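Clornmont–Closthorpe Joint Consultation: Your Questions

Foreign relations at parish pace. Last updated in January by Naima Helmy, liaison clerk.
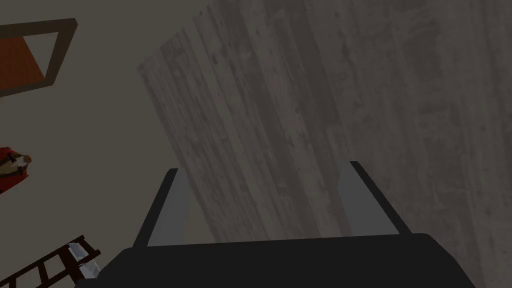 What is the Joint Consultation?

Twice a year the town of Clornmont and its twin across the water, Closthorpe, send delegations to sit opposite each other and discuss matters of shared interest. These are mostly the ferry, fishing permits, school exchanges and the wording of the previous meeting's minutes. It is the nearest either town comes to having a foreign policy.

Is it a treaty?

No. It is a memorandum of understanding, which both sides signed and each side understands differently. It can be ended by either town with 104 days' notice in writing. We have asked why 104. The file says "agreed after lunch".

Who speaks for us?

Lahcen Naciri leads our delegation and Roswitha Stöcker handles the ferry talks. Closthorpe sends Sverre Hovland, who has led their side for 7 rounds and remembers all of them.

Can the public attend?

The opening session is public and starts at 10 a.m. on the Monday. The hall holds 200, so you should find a chair. The working sessions are closed, and you would not thank us for letting you in.

What happens at the opening session?

Each head of delegation makes a statement, then each thanks the other for the statement. Questions from residents come next if they reached us in writing the week before. Questions shouted from the back are noted in a separate book.

What language are the talks held in?

English, with an interpreter present for anyone who wants one. Please don't read anything into it when a delegate who speaks perfectly good English puts the headphones on – it buys them a moment to think.

Has the ferry dispute been settled?

Parts of it. Both towns accept that there should be a ferry, and that it should go in both directions. Who pays for the winter sailings is still open. The current proposal is an even split, reviewed yearly, and each side has described this as a generous concession on its own part.

What is Kombo?

Kombo is the shared travel pass for pupils and apprentices who cross for lessons. There are 600 passes a year, divided equally. Apply through the school office, or directly to us if you are an apprentice. Lost passes can be replaced once without a form and any number of times with one.

I run a small business. Do I need a permit to sell in Closthorpe?

For a market stall, yes. Ask for the visiting trader form and allow two weeks. For anything with wheels or a gas bottle, ring them first and ask for Ebbe Strand, who will tell you which form you should have asked us for.

Why do joint statements never say anything?

Every sentence has to be approved by both sides, and the interesting ones tend not to survive. "Frank" means there was an argument. "Full and frank" means it ran past supper.

Where can I read the minutes?

At the town hall reception desk, once both delegations have signed them. The last set is waiting on a comma in paragraph 7. Draft minutes are not released, however nicely you ask.

How do I put something on the agenda?

Write to the liaison office with your name, your street and one clear request. Two sides of paper is plenty. Proposals about renaming the ferry are kept in a box under the desk and will be considered when the box is full.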